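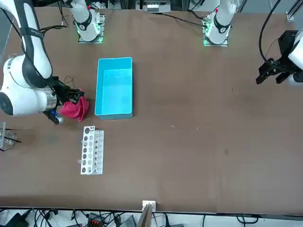 How do you clean a table properly when there are small glass things standing on it?

Take the things off first, wipe the table with one damp cloth, dry it with a second cloth, and only then put the things back. It takes longer than wiping between them, and it is the only way that has worked for me.

I learned this slowly. My wife and I teach a small science club for children in Hilthorpe, and after each meeting I am the one who stays to clean. For the first year I was wiping around everything. I moved the cloth between the test tube rack and the glass, very carefully, and I thought I was clever. In February I broke four tubes in one evening. The cloth had caught on the corner of the rack, and I pulled.

So now I have an order, and I wrote it down for Rawan Obeidat, who will clean while I am visiting my mother. She asked me to put it here so she can find it on her phone.

First, the tub. We have a turquoise plastic tub, the open kind with a rim. I put it on the table empty, and everything small goes in it: droppers, caps, labels, the funnel. I do not put glass in it together with the other things. Glass goes to the rack, or it goes directly to the sink.

Second, the rack. Ours is white, with two rows of holes, and it looks clean when it is not. Drops go down through the holes and dry underneath, so please turn it over. Before you turn it, look for small clear pieces. Clear plastic on a white rack is very easy to miss, and I have thrown some of it in the sink by mistake.

Third, the cloths. We use red ones for tables and no other color, because Darren Ashworth once washed the floor with a table cloth and put it back in the drawer. (He was very sorry.) I bought a pack of 35 red cloths, and it is still not finished. Don't fold the cloth into a neat square when you wipe. I used to do this, since my mother does it, but a loose cloth goes into the scuffs of the wood color better. Then rinse it and hang it up. A cloth left in a ball smells terrible the next day.

Our table is brown, and it has many small marks which will not come out. I tried baking soda, and I tried a cream from Taston that cost more than I want to say. The marks are the same. Please don't scrub them. Light specks are different, they are often only dust or a bit of dry salt, and you can lift them with a fingernail.

Last, the glass with the thin rod. Always take out the rod before you carry the glass. If the rod leans on the side, it makes the glass want to fall, and you will have one hand busy already with the cloth.

All of this takes me 35 minutes if the children did the salt crystals, and less if they did the magnets. Jad Awad says he can do it faster. He can try it in June!

Rawan, the key for the cupboard is on the hook behind the door, and the new dish soap is on the second shelf. The old bottle has only water in it now.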